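Como separar e guardar cordões e cabos finos em cestos

Cordões, fios e cabos finos acabam quase sempre na mesma gaveta, uns enrolados nos outros. O método desta página usa cestos de plástico perfurados, postos em fila ao fundo da mesa, e serve para uma gaveta pequena ou para uma caixa inteira. Convém ter espaço livre à frente dos cestos, porque é aí que se desfazem os nós.

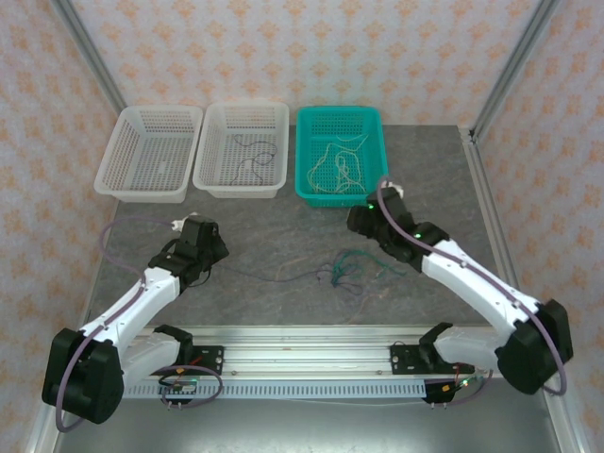

Última atualização: terça-feira, 28 de maio

O que é preciso

Três cestos baixos, de preferência de duas cores. Os nossos são dois brancos e um verde-azulado. Os da Rateck e os da Maes servem igualmente bem, desde que o fundo seja de rede e o rebordo não tenha rebarbas onde o fio prenda.
Uma superfície lisa e clara.
Fita de papel e caneta para as etiquetas.
Um recipiente à parte para o que vai para o lixo.

Passo 1. Decidir o que vai em cada cesto

Faça isto antes de abrir a gaveta. Na fila que usamos, os fios escuros ficam no cesto do meio e os claros no cesto verde-azulado. O cesto branco da esquerda fica de reserva para o que aparecer e não couber nas outras categorias. Quem tiver muitos cabos elétricos deve dar-lhes um cesto próprio e não os juntar aos cordões.

Passo 2. Tirar um fio de cada vez

Não despeje a gaveta toda na mesa. Procure uma ponta solta, siga-a com os dedos e puxe devagar. Se o fio resistir, pare e alargue o nó com as duas mãos, uma de cada lado. Puxar com força só aperta. 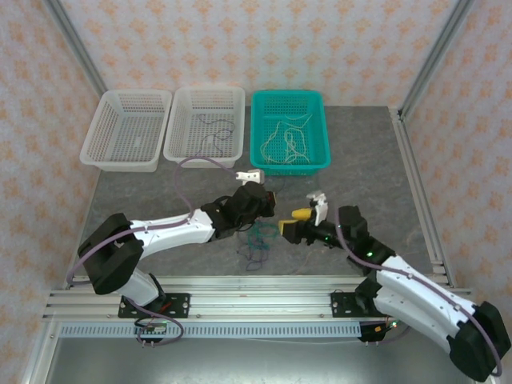
Um emaranhado grande trabalha-se de fora para dentro. Pouse-o na mesa, abra as voltas exteriores e deixe as pontas caídas para a frente, onde se veem melhor. A Liesbeth Hoekstra usa uma agulha de tricô grossa para os nós mais fechados e resulta bem com cordão de algodão. Em cabos com revestimento de plástico não a use, pode furá-lo.

Fios com mais de 300 cm devem ser dobrados ao meio antes de enrolar.

Passo 3. Enrolar em voltas largas

Faça voltas largas e pouse-as no fundo do cesto, sem apertar. Voltas pequenas marcam o fio e ele volta a torcer-se quando o tirar. As pontas ficam para dentro. Uma ponta pendurada no rebordo prende-se ao cesto do lado quando se pega nele.
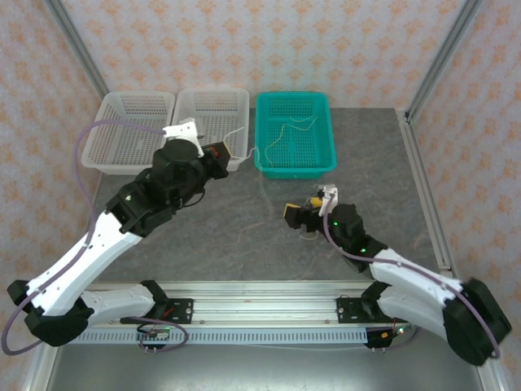 Se dois fios do mesmo cesto se cruzarem, ponha entre eles uma folha de papel ou prenda cada um com uma tira de velcro. O Bram Visser prefere as tiras da Primuno, que se cortam à medida.

Passo 4. Etiquetar e arrumar

Cole a etiqueta no lado curto do cesto, que é o que fica à vista na prateleira. Escreva o tipo de fio e o comprimento aproximado. Não empilhe cestos cheios, porque o de cima esmaga as voltas do de baixo.

Reveja tudo uma vez por ano. Nós fazemo-lo em janeiro.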